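Email this article | Print this article

Evening bus to Pasen will wait for the last lesson

By I-hsuan Yip

PASEN - Students of the evening school in Pasen will no longer have to leave their last lesson before it is finished. The bus company Granico has agreed to move the last departure of line 64 to 10:15 p.m., so that people who live in Lau and in the villages along the river can go home after class without running to the stop.

The new departure begins with the summer timetable in July. The price of the ticket stays the same, and monthly passes will be valid on the later bus as they are now. The company says that it will not take away any bus in the morning to pay for the change, a thing that many passengers were afraid of.

For the evening school this is an old problem. Lessons there finish late, as most of the students come after a day of work, and the last bus to Lau has been leaving before the final lesson is over. Teachers got used to seeing a part of the class stand up and put on their coats in the middle of an explanation. Some students asked a neighbor to drive them. Others chose a course by looking first at the timetable of the bus and only then at the subject.

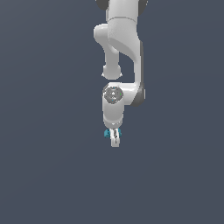

A white arm against a dark gray background. Computer rendering.

Signatures on paper

The request to Granico came from passengers, and it was a simple letter with a list of names. Vasanthi Bangera, who studies bookkeeping at the school and works in a bakery in Lau during the day, wrote the first version at her kitchen table. She left copies at the bakery, at the school office and in the waiting room of the station. In the end the letter carried 296 signatures.

"I did not expect so many," Bangera told this newspaper. "I thought it will be my class and perhaps the class next door. But then the people from the hospital kitchen signed, and the people who clean the offices, and the parents of children who train in the swimming pool in the evening. All of them had the same bus and the same story about it."

The first answer from the company was not a positive one. Granico wrote that the driver of the last bus must also bring the vehicle back to the depot, which is on the other side of Pasen, and that a later departure would make the shift longer than the rules allow. The letter was polite, Bangera says, and she understood it, but she did not find in it any proposal.

She then asked for a meeting, and the company agreed. At the meeting the drivers themselves gave an idea. If the bus stays during the night in the yard behind the station in Lau, it does not have to return empty to Pasen, and the same vehicle can make the first trip of the next morning from there. The yard belongs to the town and was used in the past for the mail vans. It has a fence and a light, but the gate has to be repaired before a bus can be parked there.

The town of Lau will pay for the gate. Granico will pay for the rest, including a taxi for the driver on nights when he or she does not live on that side of the river.

What changes on the route

The stops will be the same as today, with one exception. In the evening the bus will also stop in front of the school, and students will not need to walk down to the station along the main road. The walk is not long, but the sidewalk is narrow there and in winter it is often not cleared of snow. The school has asked for this stop for several years. It will be marked with a temporary sign at first, and a shelter may come later if there is money for it.

On the way to Lau the bus will go slowly through the old part of Pasen, as it does now. People who live on these streets had asked if a later bus would wake up their children. Granico has promised to use one of its newer and more quiet buses on the last trip whenever this is possible. It did not promise that it will be possible every night.

The connection with the train will become worse for a small number of passengers. Those who arrive in Pasen by the evening train and continue to Lau will have to wait longer at the station than before. The company recommends to them the earlier bus, if their train is on time. The waiting room will stay open until the last bus has left, and the ticket machine, which is at present switched off with the closing of the counter, will work until the same hour.

Passengers who use the telephone service Josumo to order a shared taxi in the villages can continue to do so. The order must be made before the bus leaves Pasen, so that the taxi has time to come to the stop. Josumo told us that it will keep its line open later in the evening to fit with the new bus, but that it is still looking for a person to answer the calls.

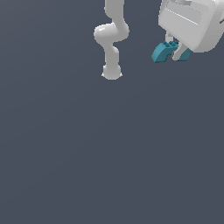 School prepares its fall program

The later bus has already had an effect on the plans of the school. Until now the office tried to put the courses which are most popular with people from Lau in the early part of the evening. This made the early hours very full, and some rooms were without a class afterward. In the fall the language courses and bookkeeping will be spread more evenly, and the sewing course, which was stopped when too few people could stay for it, will be offered again.

Registration will be possible at the office and by mail. Those who registered for an early course and would now prefer the later one can change without a fee, as long as there is a free place. The school asks people not to call about it in the lunch break, when there is only one person in the office.

The fees for the courses are not changed by this. Students with a low income can ask for the reduced fee as before, and must bring a paper from their employer or from the social office. The form has been made shorter. In the past it was necessary to fill in two pages and to have both of them stamped, and now one stamp is enough.

Not all are satisfied. Several students from the hills above Lau pointed out that they still have no bus from the station to their homes at this hour, and that the shared taxi does not drive on the upper road when there is ice. Bangera says that she knows about it and that the upper road was in her letter too, in the last paragraph. The company answered that it will look at the number of passengers on the later bus after the first winter, and will then decide about the hills.

A question of habit

It is not certain how full the new bus will be. An evening bus with the same purpose existed on this line a long time ago, and older passengers remember that it was stopped because it often drove with only a few people inside. At that time, however, the school had fewer courses and the hospital kitchen did not work in the evening.

Drivers who spoke with us at the station are in general in favor of the change. They said that the present last bus is a difficult one, as people arrive running and sometimes knock on the door when it has already begun to move. To leave a person standing at the stop in the rain is not pleasant, they said, and to wait for this person makes all the others late. One of them would like the stop at the school to be better lit, since the trees there hide the street lamp. The town of Pasen has said that the branches will be cut before the summer timetable begins.

Bangera will finish her bookkeeping course before the first winter with the new bus is over. She plans to continue with the advanced class, which is the one that ends the latest. She has missed the end of the lesson so often, she says, that she copied the last page of her notes each time from a woman who lives in Pasen and goes home on foot.

The new timetable of line 64 can be taken for free at the station counter in Pasen, at the town office in Lau and from the drivers. Remarks about the stops can be given in writing at the same places, and Granico has said that it will read them before the timetable is printed for the winter.

Email this article | Print this article

Contact the newsroom | Copyright, all rights reserved | Back to top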